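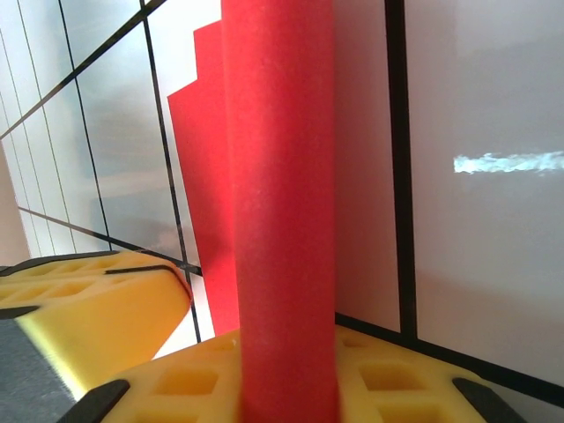
Foam Cylinders, Red, by Ninix

134 shares · 2 comments

I've been selling craft foam out of the back half of a stationery shop in Serkstead for a good while now, and if you asked me which single thing I'd hate to run out of, it would be these. Plain foam cylinders in a good loud red. You stand one up on the table and people start picking it up and squeezing it before they've even asked what it costs!

So, what are you getting? A solid round stick of soft foam with a matte finish. The surface has a slight fuzz to it, a bit like a tennis ball that's been played with for years, only much finer. If you look closely you'll find small speckles and the odd pale fleck in the color. Those are part of the foam and they don't brush off (I've tried, with a lint roller, for longer than I'd like to admit). From across a room it reads as flat red. Up close it has a bit of life in it, and I like that a lot better than the shiny plastic-looking kind we used to carry.

The color is a tomato red, on the warm side. If you're matching it to paper or card, please don't expect a perfect twin. Most of the red card I keep in the shop is a touch stronger and deeper than the foam, and when you put the two side by side you can tell. For most projects that's a nice thing to have — the foam piece stands out from the card behind it without you having to bring in another color. If you need them to disappear into each other, buy the foam first and take it along when you shop for paper. Screens are hopeless for red, mine included.

What people make with them

Towers, mostly. Castle towers, lighthouse towers, chimneys, the funnel on a cardboard steamboat. A cylinder is half the work in any model like that, and rolling one out of paper is a miserable job if you've ever tried to get the seam straight. With foam you skip the seam altogether.

My own favorite is a staircase backdrop. Take a sheet of thin red card and cut one side into steps, little square notches going down, and then let the bottom part run out in a long slant. Stand a cylinder in front of it and you've got a tower with a stairway climbing up behind. I cut my steps by eye and they come out uneven, and it looks better for it. Kids can do this one with school scissors, though the inside corners of the notches want a bit of patience. Snip in from both directions and don't tear.

They're also good for printing. Dip the end in poster paint and you've got a round stamp. Blot it on a scrap first, foam drinks up more paint than you'd think and your first print will be a blob. Rinse it, squeeze it in an old towel and leave it overnight. The end you've used for printing will always keep some of the paint color, so pick one stick to be your printing stick and keep the rest clean.

And I've sold plenty to people who never glue anything at all. They go in dress-up boxes, they get used as skittles, they end up as pretend drumsticks. One customer uses hers to keep rolled drawings from getting squashed in the tube. I wouldn't have thought of it.

Cutting and gluing

Use a long blade and pull it through in one go. Sawing back and forth gives you crumbs and a wavy edge. For a really square end I wrap a strip of paper around the cylinder, line the paper up with itself, and follow that edge with the knife. A bread knife works on foam in a pinch, but wash it before it goes anywhere near bread.

White craft glue is fine for foam to card. It's slow, so lean the piece against something and go have your lunch. I sell the Wundell tacky glue for this and it's what I use at home too, a thin smear on both sides and then hands off. Hot glue on the low setting will hold, on the high setting it can leave a dent, and once there's a dent you're stuck with it. Please try any spray glue on an offcut before you trust it with a whole project. I did not do this with my first spray can and I have a sad little crater to show for it.

You can pin into them, too. Straight pins and map tacks both hold well as long as nobody's knocking the table. For anything a toddler will play with, leave the pins out and stick to glue.

Care and storage

Keep them standing up or lying flat with nothing heavy on top. The edges start out gently rounded, and they stay nice if you don't cram the sticks into a drawer. Foam remembers being squashed if it's left that way all winter. I pulled a bag from under a stack of Stankevičius drawing pads last October and every stick in it had gone oval. A couple of days out in the open helped, but they never came all the way back.

Sunlight is the other thing. Red is a fader. My window display gets turned around every so often so both sides go pale together, which I suppose is cheating. On a shelf away from the window they keep their color very well.

Dust shows up on the fuzz after a while. A dry, soft paintbrush gets most of it. A slightly damp cloth gets the rest, just dab with it, because rubbing roughs up the surface.

A few things I get asked

Can you paint them? Yes, with acrylics, in thin coats. The red pushes through light colors badly. If you want a yellow tower, buy yellow foam, or be ready to put down a coat of white first and lose an afternoon.

Will they stand up on their own? On a flat table, yes, if the end is cut square. For a tall model I'd seat the bottom in something. A hole in a box lid is good, or a ring of card, or any building base with an opening the stick will sit down into. A snug fit beats glue if you want to take the thing apart afterward.

Are they safe for little ones? They're soft and there's nothing sharp about them, but foam can be bitten, and a bitten-off bit is a choking risk. I don't hand them to anybody who still puts things in their mouth, and I'd ask you not to either.

Do you cut to length? In the shop, gladly, while you wait. For mail orders I send them whole, and then you've got the offcuts to play with.

Can I mix colors in one pack? Not in this one, sorry! The pack is all red. There are 3 other colors in the Ninix range and each has its own page. The green is the closest match for texture, while the blue feels a bit firmer to me.

Ordering

The item number is 138, and it's easiest if you put that in your message so I don't send you the foam sheets by mistake. They've got almost the same name on my list and I've mixed them up before. Orders placed before noon usually go out the same afternoon, and anything later waits for the next post run. If a stick turns up crushed, send me a picture of it and I'll put another in the mail. No need to return the sad one, cut it up for stamps.

2 comments

Bought a pack for a puppet theater and used them for the columns at the front. Very happy, the color looks great under a lamp. One had a small nick near the end but I cut it down anyway.

Do these fit inside a paper towel tube? Mine needed a bit of a twist to go in, so maybe measure your tube before you plan on it. Good foam though, and I'll be back for the green.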